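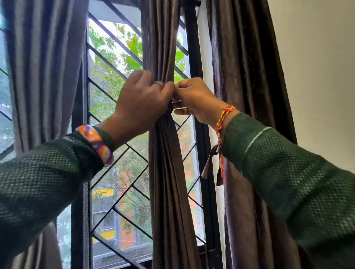 Tying back the middle curtain, both hands on the bundle.

10 May 2026

Open day at Wamholm. Curtains went first on the list because the morning visitors had asked for a household job.

Jade Staniforth ran the session and talked people through why cloth is harder for the Joo arm than cups or boxes. The gather is the awkward part — one hand has to hold the bunch while the other closes in beneath it, and the folds shift as soon as the grip changes. She did it slowly by hand, then put the arm on the same task. It managed 3 gathers out of 9. The misses were mostly the lower finger closing on a single fold and leaving the rest.

Questions from the floor: does it need a stiffer tie (don't know, worth trying), and could it do a heavier curtain. Someone from Varnari asked for the grip settings. Told them I'd send the January sheet, which is out of date but close enough.

To do:
Try a tie with a stiff end.
Drop closing speed on the lower finger and rerun all 9.
Ask Jitow about the softer fingertips — still waiting on 4.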